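Nulard Forums > Home Machines > General

Thread: can anything actualy tidy a desk yet?

fwuisan
Serious question. Vacuum bots fine, mower bots fine, got both. But a table with random stuff on it? Saw the Calorthorpe clip, 1,844 comments, half of them saying we're done with chores in a year. Not buying it.

q_riviere
Depends what you call tidy. Pushing everything to one side, sure. Putting the calculator back where calculators go, no. Needs to know your house.

zahira.s
Disagree with Quentin. Knowing where things go is the easy part now, you just tell it. Hands are the problem. Thin stuff, floppy stuff, anything flat on a table with no edge to get under.

nattawut_k
Zahira has it. Flowers are my test. Squeeze a stem too hard and it's mush, too soft and the whole bunch slides out. Pink calculator, bouquet, little black picture frame, that's a normal table for most people and it's three different grips.
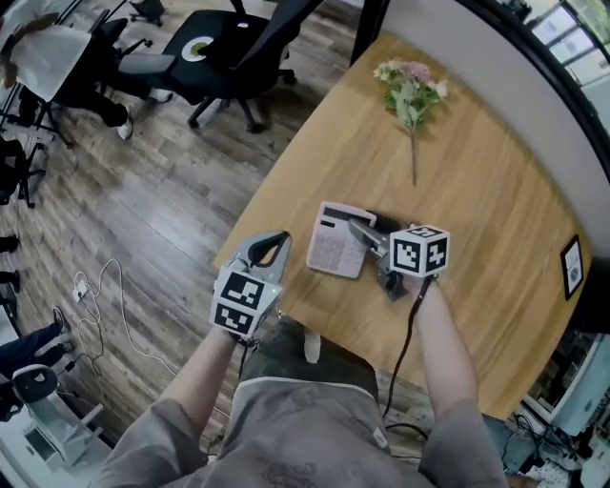
Home Machines / Hands and Grippers

syahrulp
Moved this to the grippers section, fits better.

Also my two cents. Two-finger grippers are ok for more than people think. Try it with a pair in your own hands, one each side. Got a pen first go. Calculator took me forever, kept skating off. And I have eyes and a brain, so what chance has the bot got

fwuisan
so you're agreeing with me lol

syahrulp
No. I'm saying it's slow, not impossible. I got better in 10 minutes. Software can too.

q_riviere
Ten minutes for you is not ten minutes for a machine. Onarov said they needed 1,141 tries on one drawer. One drawer!! And then they changed the handle and it was lost again.

zahira.s
That was last July tho. And a drawer isn't a table. At our shop the Sopacua arm sorts parts into bins all shift, nearly 248 an hour, hardly any drops. Same parts, same bins, same light. Boring work and it does it.

nattawut_k
Right but that's the shop. Same everything. My kitchen table is never the same twice. Shop floor yes, house no, that's where I land for now.

fwuisan
Would you let it near a vase

nattawut_k
With water in it? no

zahira.s
I'd let it try the picture frame. Cheap one.

q_riviere
Post video if you do. Normal speed pls, not the 8x stuff.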